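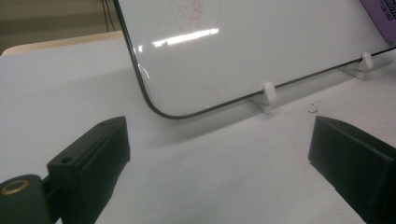

Evaluation of the Trumska Hand-Held Gripper Kit for Task Recording
Group 4: So-yul Kwak, Stepan Yurchenko, Ikechukwu Ekwueme
Supervisor: Britt-Marie Hellström

1. Purpose

The department asked for a review of the Trumska kit before ordering a second set. The kit costs 799 euros and contains a two-finger gripper, a camera mount, spare finger pads and the Skuvov recording software. Our job was to find out whether first-year students could record usable whiteboard wiping tasks with it after one short briefing.

2. Method

Three operators recorded 300 attempts on a small tabletop whiteboard. Each attempt began with the eraser at the board and ended when the operator put it down again. An attempt was accepted if the tracking file had no gaps and the eraser stayed in the grip throughout. Lighting was left as found in the room.

3. Results

Of the 300 attempts, 161 were accepted. Tracking gaps caused 100 of the rejections and dropped erasers the other 39. Most gaps came when the camera was close to the board and had little but plain white surface to track. Glare from the ceiling lights made this worse at low angles.

Drops were more common with the standard pads than with the soft ones. The soft pads took longer to fit, and the manual does not give a tightening torque for the screws.

4. Remarks on the product

Export from Skuvov worked without errors, but file names cannot be changed in bulk — a nuisance with several operators. Support replied to both of our questions within a day.

5. Recommendation

Order the second set with soft pads fitted. Future groups should place patterned markers beside the board and repeat the test with the same acceptance rule.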